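4. Making caramel in the Hunar sugar pot

Caramel has a short temper. Read all of this section before you switch anything on.

1. Set the pot on its base and turn the dial to 2. There is a 7. It is for boiling water.

2. Tip in 300 g of white sugar and shake the pot until it lies flat. Brown sugar will also melt, but you won't be able to judge the colour.

3. Leave it alone. The edges go first, after around seven minutes. Stirring now gives you gravel.

4. When the edges are liquid, swirl the pot by its handle until the last lumps give up.

CAUTION: Melted sugar is far hotter than boiling water and it sticks. Do not taste it. Everyone thinks about it - don't.

5. At the colour of dark honey, switch off and add the warm cream in two pours. It will rise and hiss. Keep your face out of the neighbourhood.

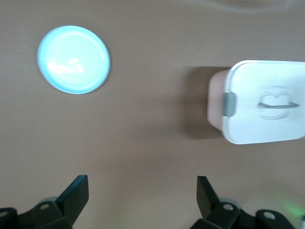
6. Stir until smooth, then leave it for two hours before it goes anywhere near a birthday cake. Warm caramel will travel down the sides and keep travelling.

Note: To clean the pot, fill it with water, turn the dial to 7 and wait. Scraping with a knife voids the warranty and rarely improves the flavour of the next batch.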